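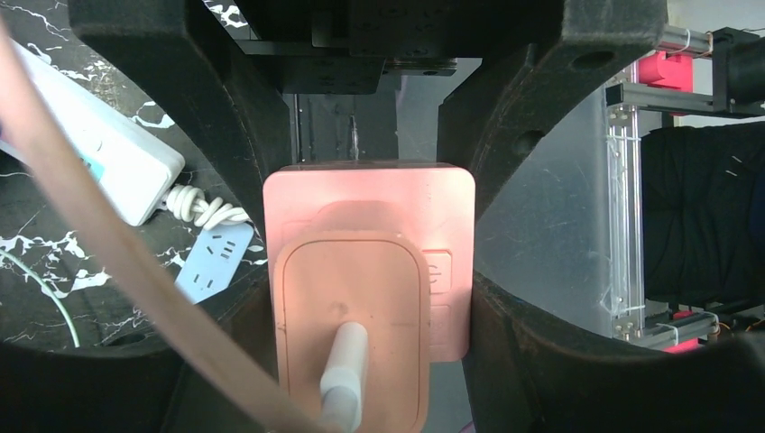

Wrist camera view, pink adapter in the fingers, power strip off to the left.

So I promised I'd write up the regrasp thing, and then April went by, and then a whole lot of other months went by, and Jolene Brunton finally told me that if I explained it to her one more time in the hallway she was going to charge me rent. Fine! Blog post!

The short version is that we've been trying to get a policy to notice a bad grip before it does anything with it. Chargers and plugs are great for this, because a grip that's a little bit tilted is totally okay for carrying and totally hopeless for plugging in. You can haul a crooked adapter all over the workspace and feel very good about yourself, right up until you try to get it into a socket.

What we had before (I wrote about it last year, the post with all the angry comments about force sensors) was one network that did everything from the wrist camera. Look, reach, grab, carry, insert, all in a single go. It was good at the first four. Then it would hit the insertion with the part leaning over in the fingers and just push. And push. Keegan Kereama called it the doorbell policy and now I can't call it anything else.

The new setup is called Rana, which is Cameron Baxter's name for it and he won't say why. It adds one small head on top of the same image features. After the fingers close, the head looks at the wrist view and guesses how far the object is rotated compared to where we'd want it. If the guess is small, carry on. If it's big, put the thing down, open up, try again. That's really the whole idea, and I know it sounds like something you'd come up with in the shower. I came up with it on a bus.

The part that took forever was the labels. We didn't want to measure tilt by hand for every grasp, so Elsa Oksanen suggested we take it from the end of each attempt instead. If the insertion worked, whatever the wrist camera saw right after closing gets treated as a decent grip. If it jammed, that view gets marked down. It's noisy as heck (plenty of jams have nothing to do with the grip) but with enough attempts the noise seems to come out in the wash. We used 400 attempts for training and I was sure we'd need way more.

Then we ran 172 test attempts with objects that weren't in the training set, split evenly between the old policy and the new one, starting positions matched as well as we could manage. The old one jammed on 13 more of them than Rana did. Not a miracle! But the jams that were left looked different – mostly the plug was straight and just a hair off to one side, and that's a problem I'd much rather have.

A couple of things I didn't expect.

First, color matters way more than I'd like. The head got clearly worse on dark objects, and our fingers are matte black, so I think it's losing the edge between the part and the finger. With something pink or white it has a nice clean outline to go on. Keith Prendergast wants to paint the fingertips. I want to augment the data. We are both being very mature about this.

Second, it learned to be picky. With the threshold where we first had it, Rana would put down perfectly good grips and try again, up to two times in a row, and the whole run got slow. We ended up adding a small cost for every retry, which helped, but I picked that number by fiddling with it until the videos looked sensible, and I don't love that. If you know a less embarrassing way to set it, please email me.

Third, cables. Once there's a cord hanging off the object, the tilt right after closing doesn't tell you much, because the cord can tug the part around while the arm is moving. I tried running the head all the way through the carry instead of just once, and it got jumpy every time the arm sped up. Cameron thinks we should average over a short window. I haven't tried it yet.

Code isn't out. It's tangled up with our Tritgate logging stuff and I need to pull those apart first, and I've got a review due before I can touch any of it. Next on the bench is the cable runs again, with the averaging, and maybe painted fingertips if Keith gets in before me.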